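Questions about the novel Skultitz

August 26, 2019
663 shares
20 comments

Since the book came out in June I have received many letters and messages, and a lot of them ask me the same things. I have collected the questions on this page and I will try to answer each of them properly. I have kept away from the ending, so you may read this before the novel.

Nassoro Mussa

What is Skultitz?

It is the name of the town where the novel happens, and it is also the surname of the man who built the salt works there. In the first draft the town had no name at all. My editor at Gorurex found this tiring after some chapters, and she was right. I looked for a word that does not belong clearly to any language, so the reader cannot put the town on a map before the story has begun.

Is the town a real place?

No. I took the harbour from one town I lived in, and the railway station from another. The long street with the closed theatre comes from my childhood, but I remember it badly, and I did not go back to check it.

How long is the book?

The paperback has 276 pages. The pages after the last chapter are a letter, and I would ask you to please read it. Several readers believed it was an advertisement for my next book and they stopped before it.

In which language did you write it?

I wrote the first half in Swahili and the second half in English. Then I translated the first half myself, and this took me longer than the writing. There are sentences in Swahili which carry their humour in the verb, and in English I had to put the humour somewhere else or to let it go. Mostly I let it go. If you feel the book becomes a little lighter after the funeral chapter, this can be the reason.

Why are there no quotation marks?

The story is told by Nzioka when she is old, and she is telling what she remembers that people said. I did not want to promise the reader that these were their exact words. Some readers were bothered by this and wrote to me about it. I understand them. I can only say that it becomes easier after the first chapter, or so my neighbour told me, and she does not flatter.

Is Nzioka based on your grandmother?

My grandmother never saw the sea and she did not like stories about unhappy families, so I think she would refuse the honour. Nzioka has her way of counting money, with the coins in a line and the largest on the left. Everything else was made up, or it was borrowed from women I heard talking on buses.
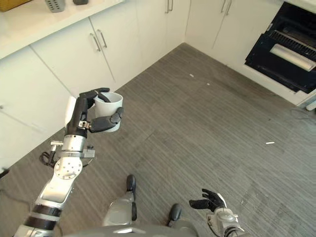
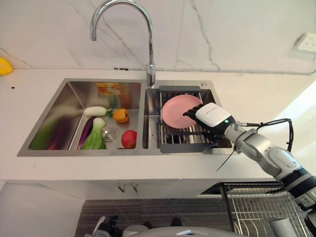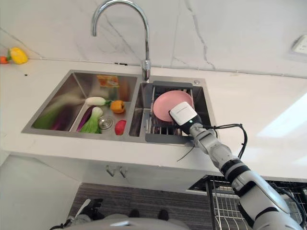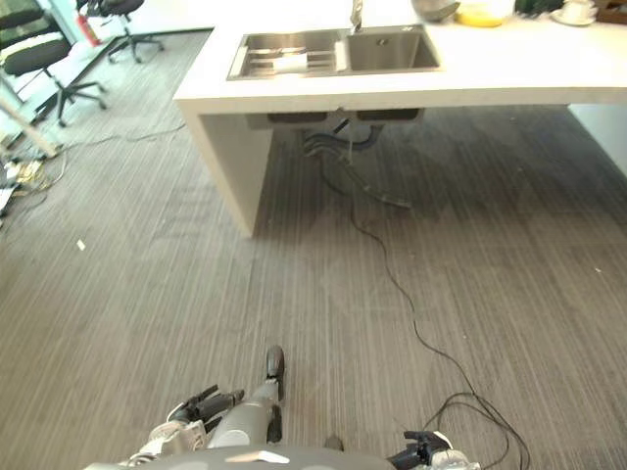
Do I need to read your first novel before this one?

You can start with Skultitz. My first novel, Nemcombe, has different people and a different country in it. One minor character, the piano tuner, appears in both books, but he is never explained in either of them.

Why does the brother disappear from the middle part?

This is the question I receive most. In the life of a family a person can go out of the conversation for years, and then one day somebody says his name over a meal and all the others look at the floor. I wanted the reader to feel this absence in the same way. There was once a chapter of almost 1,000 words which told where he had been. I took it out in the last month of work, and I have not regretted it.

Is the song in chapter four a real song?

The melody is real, and it is known in many places on the coast with different words. The words in the book are mine. A reader has sent me a recording where she sings them to that melody, and I have listened to it many times.

Was the cover your choice?

I was shown three covers and I liked the one with the blue door least. It is the one you have now. After some weeks I grew used to it, and at readings people tell me that the door made them pick up the book, so I have stopped to complain.

Will there be an audiobook?

I hope so. We are still looking for a voice that is old enough. Nzioka cannot sound like a young woman who is pretending - she has to be somewhat out of breath.

Can our book club use questions from this page?

Of course, please use all of them. You do not need to ask me for permission. If your club disagrees about the letter at the end, I would be glad to hear both opinions, and I promise not to decide between them.

Do you answer letters?

I answer all of them, but slowly, and by hand if you wrote by hand. Please write your return address inside the letter as well as on the envelope, as envelopes have a hard life in my house.

What are you writing now?

Something shorter. It has a lawyer in it and a great deal of rain. I prefer not to say more at this time.

20 comments
Share this page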